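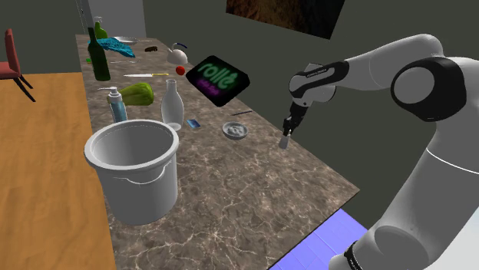

A robotic arm holds a small, pale rectangular object just above a marble countertop.

FOR IMMEDIATE RELEASE
4 March 2010

Javwood Basketball Club signs guard Lumturie Zupan through the end of next season

JAVWOOD — The Javwood Basketball Club is very happy to announce that it has reached an agreement with point guard Lumturie Zupan, who joins the women's first team with immediate effect and will stay with the club through the end of next season. She will wear number 2, the same number she has worn since her junior days, and our thanks go to our young forward for handing it over so graciously and taking number 14 in its place.

Many of our supporters will remember Zupan from the other side of the court. She spent the last three seasons with Ruvent, and anyone who was in our gym last winter will recall the night she hit the shot from the corner that sent us all home early and rather quiet. We have forgiven her for that, and we are delighted that from now on those shots will be going in for Javwood.

Zupan grew up in a basketball family and started playing at the age of seven, tagging along to her older sister's practices until the coach finally gave her a ball and told her to join the line. She came up through the youth program at Skurkell, made her first-team debut there while she was still in high school, and moved to Ruvent once she had finished her studies. She is a pass-first guard who likes to push the ball up the floor, and she is also a stubborn defender, as our own players can confirm. In all she has played 195 league games, and earlier this season she made the 100th start of her career.

"I have always liked playing in this gym, even when the whole place was shouting at me," Zupan said after her first practice with the team. "The people sit so close to the floor that you hear everything, and some of it was pretty funny. When the club called, I talked it over with my family for one evening and then I said yes. I know there are good guards here already and I'm not coming to take anybody's place. I want to help us win some games this spring, and I want to get to know everyone as quickly as I can, so please come say hello."

Head coach Ankica Omerović has been following Zupan for a long time, going back to a youth tournament where the two met briefly in a hallway and talked about ball screens until the bus driver came looking for one of them.

"Lumturie sees the pass a moment before the rest of us do," Omerović said. "We have had a lot of trouble this year when teams press us in the fourth quarter, and she is somebody who gets calmer in those minutes. She will need a couple of weeks to learn our sets, and I won't rush her. But she asked for the playbook before she asked where the locker room was, so I think we are going to get along very well."

Zupan has been practicing with the team this week and is expected to be in uniform for the next home game, against Obradović. The rest of the regular season runs through the end of the month, and the playoffs, if all goes the way we hope, will take us into May.

The club would also like to thank Ruvent for the friendly and straightforward way in which the transfer was handled. Our two clubs have played each other hard for many years and will certainly do so again, and it is a pleasure to deal with people who pick up the phone and keep their word.

Supporters who would like to meet Zupan in person are warmly invited to stay after the Obradović game, when she and her new teammates will be signing programs and posing for pictures at the main entrance. Children who play in our youth teams get in free with their club card, as always, and may bring one parent. The gym holds 1,000 and the last two meetings with Obradović sold out, so we do recommend picking up your tickets ahead of time at the club office, which is open every weekday afternoon and for an hour before tipoff. Season ticket holders don't need to do anything — your seats are waiting for you.

Jerseys with Zupan's name and number have been ordered and will be on sale at the snack counter as soon as they arrive.

Media wishing to interview Lumturie Zupan or Coach Omerović are asked to contact the Javwood Basketball Club press office. Both will be available after practice next week.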